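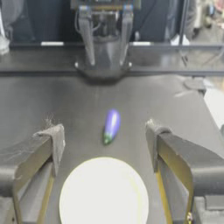 June, bench 2, wrist cam work. Started 9:40.

Picking up from Quang's note that the new segmentation head "fixes the plate problem". I'd like to believe that. His validation set is 3184 wrist frames and 164 of them come back with the plate labelled wrong or missing. The old head was worse, fine. But every one of the 164 I opened this morning had the same complaint, a blown-out plate, and the new head has no more information in a clipped pixel than the old one did. I suspect what we've got is a network that learned to guess better on our table.

Task is the same as all month: toy eggplant onto the plate, two arms, one camera per wrist. Policy gets wrist images plus joint state. The mask goes in as an extra channel, and the planner also uses the mask centroid to set the drop point. That second use is the one I care about. The policy can shrug off a bad mask. The planner can't, it just goes where it's told.

Things I don't trust yet:

- the colour attribute on the plate (white / yellow). It flips with exposure. I can get "white" out of a yellow plate by letting the auto gain have its way.
- the confidence score. 0.9-something on a mask with half the rim missing. Fuseini says it's calibrated. Calibrated on what?
- the centroid when a fingertip covers part of the rim. It walks toward the uncovered side and the drop point walks with it.

10:15. Locked the gain on the left wrist, left the right one on auto. Same start pose from the saved file. Went through Stevens (our replay tool, for whoever reads this after I've gone) so the joint trajectories are the same and only the camera settings change. Yufang pointed out that the overhead light isn't on the replay and she's right. Blind down, overhead light on, neither touched again until I finished.

10:50. Auto gain hunts whenever the wrist tips over. You can watch it in the exposure log: grey table fills the image, gain creeps up, plate comes in, everything bright clips, gain comes back down several frames late. Masks over that stretch are rubbish. Worse, they're confident rubbish. The eggplant survives better than I expected, probably because purple has room before it saturates.

The timestamp on the gain value is also wrong. It's the time the driver reports it and the sensor applied it earlier, so anyone lining up "gain at frame N" from the log is off by a frame or two. I've been doing exactly that since the camera swap. Annoying.

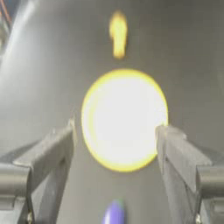

Saturation check

Wrote a dumb one. Inside the predicted mask, count pixels where all three channels are at the top; if the fraction is over a threshold, mark the centroid as untrusted and hold the last good one. No learning in it. Took less time than reading the config for the new head.

First version held the last good centroid forever, so the arm happily descended to a drop point from before the wrist had turned. Ekua caught that in the simulator, thankfully. Now it expires after ten frames and the planner stops and waits. Adwoa doesn't like the waiting because it ruins cycle time. I'd say a cycle that puts the eggplant beside the plate has a worse time still, but we've had that argument.

Threshold sweep on the recorded set:

0.2 fires constantly, useless
0.4 catches most of the bad ones, some false alarms when the plate is close
0.6 misses the cases with a clipped middle and a clean rim

Went with 0.4. I'm not attached to it. The clipped-middle, clean-rim case is interesting, mind you, as the rim alone would be plenty for an ellipse fit. Tried it for twenty minutes with the stock fit. Works when both fingers are clear of the rim, goes silly when one crosses it. Masking the fingers out by projecting the gripper mesh should help, but that needs a hand-eye calibration I believe in. The one in the repo came over from the Urkstead rig and I can't find who checked it after the mounts changed.

About the Hosance planner

Fuseini wants to swap our drop planner for theirs, on the grounds that it takes a full covariance on the target instead of a point. Nice idea. Where does the covariance come from? If it comes from the same confidence score, we've dressed up the same wrong number as an ellipse. I'm happy to try it once the perception side can say "I don't know" and mean it. Not before.

Also their docs say 3000 episodes to tune the cost weights. We have 1282 usable, and I'd argue over a fair few of those, because the label script counted an episode as a success if the gripper opened above the plate mask. It didn't look at where the toy ended up. So the success column in the big table on the wiki is partly a record of the gripper opening. Please stop quoting it at Deltcombe meetings until the relabel is done.

14:05, after lunch

Both cameras on fixed gain now, value picked by eye with the yellow plate under the gripper. Put the drumstick in as a distractor, since the class list has it and the new head is supposed to handle it. 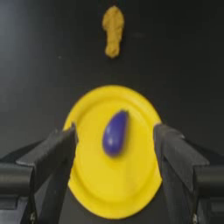

With fixed gain the attribute stopped flipping, on this table, under this light, on a small run. The drumstick got its own mask and kept it. The odd failure was the eggplant on the plate: in a couple of runs the two masks merged and the planner treated the lot as plate, which shoves the centroid over. Saturation check says nothing about that, obviously, nothing's clipped. Needs a separate test, maybe plate area against expected area at that height. That's the hand-eye calibration again.

So how much of the improvement Quang reported is the network and how much is that he recorded his set after the light was moved? Can't tell from what we have. Old head on fixed-gain footage is the comparison I want, and it hasn't been run. If it scores nearly the same, the new head can go back in the drawer and we save the inference time.

Jobs

- old head vs new head, fixed gain, same replay file (me)
- shift the gain timestamps, redo the exposure plots (me)
- redo hand-eye on both wrists, with residuals written down this time (Yufang, Ekua)
- relabel by final toy position (Quang has a script started)
- ask the driver people whether gain changes can be tagged per frame

16:30. Stopped there. Branch is pushed, check is off by default, turn it on with hold_on_clip in the planner config. It prints too much. Will fix.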